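Laundry study: people wanted

Brunum is looking for 67 people who dry their washing indoors. We doubt the usual advice on hangers and folding saves any time, and we'd like to see it tested in ordinary homes. 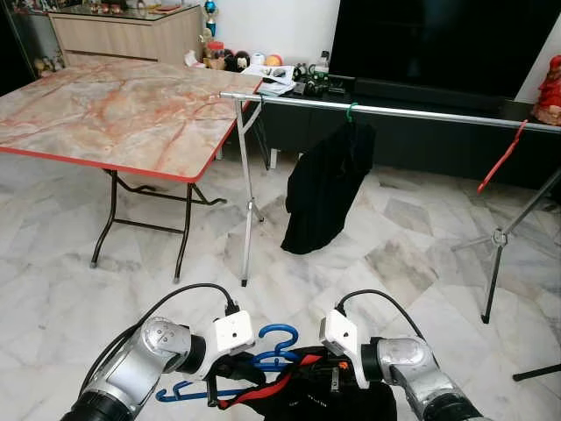 Photo: Lajos Jakab / Brunum

You need a drying rack, some hangers and a tiled or wooden floor. Keep a laundry diary through August — every load, even the dull ones. No miracle products, please. Expenses are paid, fees aren't. Write to Josefien Wouters by November 30, 2024.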